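January
by Ewurabena Annan

So I've finally given up on the kitchen worktop. It was there when we moved to Flinbridge, grey and speckly and swollen round the sink where the last lot had let water in, and I've been grumbling at it ever since. My sister says I should just put a big plant on the bad bit. I did try that (the plant hated it).

I've been getting prices all month. Patel came back with 2,806 for stone, fitted, which made me laugh out loud in the car park. The wood was 860 with oiling on top, and that I can just about manage if we don't go anywhere at Easter! I'd told myself 1,000 was the limit, so there's even a bit left over for a new tap.

Everyone has an opinion about wood in a kitchen. Mum thinks it'll be black by summer. My neighbour has had hers for years and puts hot pans straight down on it, which I can't watch. I'm fairly sure I want maple – oak goes a bit orange for me, and our floor is orange enough already. I love how pale it is, with those faint pinky lines running along the strips.
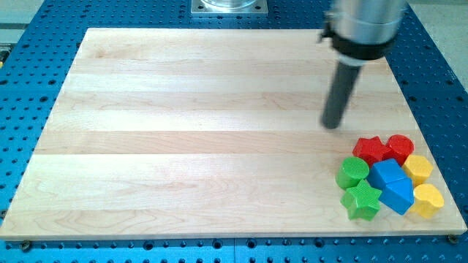
What I still haven't decided

The sink, mainly. I'd like one of those deep ones but it means moving a pipe, and the man who came to look did a lot of breathing in through his teeth. Also whether to do the oiling myself. I've got a free weekend coming up and a stack of old T-shirts, so probably yes. If you've done yours, tell me which oil you used and how long the smell hung about!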